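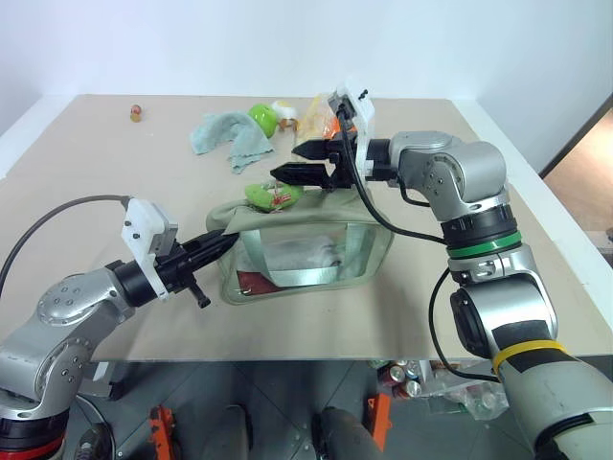

## Gargate laboratory suspends two-arm sorting work after cable fault

The Gargate automation laboratory has suspended unattended operation of its two-arm tabletop sorting station following a fault in April in which one arm failed to stop when commanded. No one was injured. Work at the station continues under direct supervision and at reduced speed while a permanent repair is prepared.

The fault occurred shortly after 2 p.m. during a routine session in which the arms place packaged snacks and other small household items into a soft fabric bin. According to the laboratory's incident report, the right arm lost communication with its gripper while moving toward the bin. The control software registered the loss and issued a stop to both arms. The left arm stopped as intended. The right arm completed the remainder of its planned movement, pressed the rim of the bin against the tabletop and came to rest only when its own force limit was reached.

The operator on duty, Gyu-bin Na, used the emergency stop and isolated power to the station. The report puts the time between the software stop command and the arm coming to rest at roughly eight seconds. Under the laboratory's own rules, both arms must be stationary within one second of any stop command.

"The force limit did its job, and the operator did the right thing," said Augustina Ayaaba, who heads safety at Gargate. "Our concern is that the arm was relying on its last line of protection when two earlier ones should have acted first."

### Findings

An internal review led by Ilgın Ertürk identified two separate causes.

The first was mechanical. The cable serving the right gripper had been routed with a free loop so that the wrist could turn without strain. Over repeated sessions the loop had worked its way toward the elbow, and at certain wrist angles the connector was being pulled sideways. Inspection after the fault found one pin bent and the strain relief cracked. The left cable, which follows a different path, showed no damage.

The second cause was in the software. The station runs on Jurnodero, the laboratory's scheduling and motion package. A change made earlier in the spring allowed the package to finish a short movement before acting on a gripper error, in order to avoid dropping items already in hand. The change was meant to apply only to minor warnings, such as a slipping grasp. It was entered in a way that also covered a complete loss of communication. The setting had been applied to the right arm and had not yet been copied to the left, and for that reason the two arms behaved differently.

The review noted that the change had been tested with an empty gripper and with a held item, but never with the cable unplugged. It also found that the cable loop had been mentioned in the station log on an earlier shift. The entry was marked for attention at the next planned service and was not passed to the safety team.

The review found no fault in the emergency stop circuit, which is independent of Jurnodero. The circuit was tested 20 times after the incident and cut power on every attempt.

### Measures now in force

The following measures apply to the station until further notice:

- Both arms are limited to a reduced speed whenever either gripper is within reach of the bin.
- An operator must be present at the emergency stop for the full length of each session. Remote supervision is not permitted.
- Gripper cables are to be checked by hand before each session and again after any change to the arm's starting position. A cable that has shifted is to be re-secured before power is applied.
- The Jurnodero setting that delayed the stop has been removed from both arms. Any gripper communication error now halts the station at once, including where this results in a dropped item.
- Any log entry that mentions a cable, connector or mount is sent to the safety team the same day.

Gleice Bittencourt, who manages the station, said the measures had slowed the work but had not prevented it. Sessions involving mixed items have continued, with soft packaging, cloth and small round objects among the materials in use. "We get through less in an afternoon than we did before, and we expect that to last a while," she said. "People here have accepted it. We have had a few dropped snacks since the setting was taken out - that is the behavior we asked for."

### Permanent repair

Zoltex, the contractor responsible for the station's cabling, has been asked to supply a guided cable path for both arms, with a fixed clamp at the wrist and a second at the elbow. A trial version has been fitted to a spare arm in the laboratory's workshop and is being run through the same range of wrist positions used at the station. The laboratory has also asked for a locking connector to replace the current push-fit type.

Siu-ming Shek, who is responsible for software at Gargate, said that future changes to stop behavior would require sign-off by a second engineer and a test in which each cable is disconnected while the arm is moving. The same test is being added to the acceptance procedure for new stations. Existing settings on all stations are being compared arm by arm, and any differences must be explained in writing or removed.

Seven other stations at Gargate use the same model of gripper cable. All seven have been inspected. One showed early wear at the strain relief and its cable was replaced as a precaution. None had the software setting involved in the April fault.

The laboratory has sent its report to the Magalhães site, where a similar two-arm station is being installed, and has recommended that the site delay its first powered session until the guided cable path is available.

Unattended operation at Gargate will resume only after the new cabling has been fitted to both arms and the station has completed eight supervised sessions without a communication error. An error in any session will restart the count. No date has been set. Staff who notice irregular movement, loose cabling or a delayed stop at any station should press the emergency stop, leave the equipment as it is and contact Ms. Ayaaba's office directly.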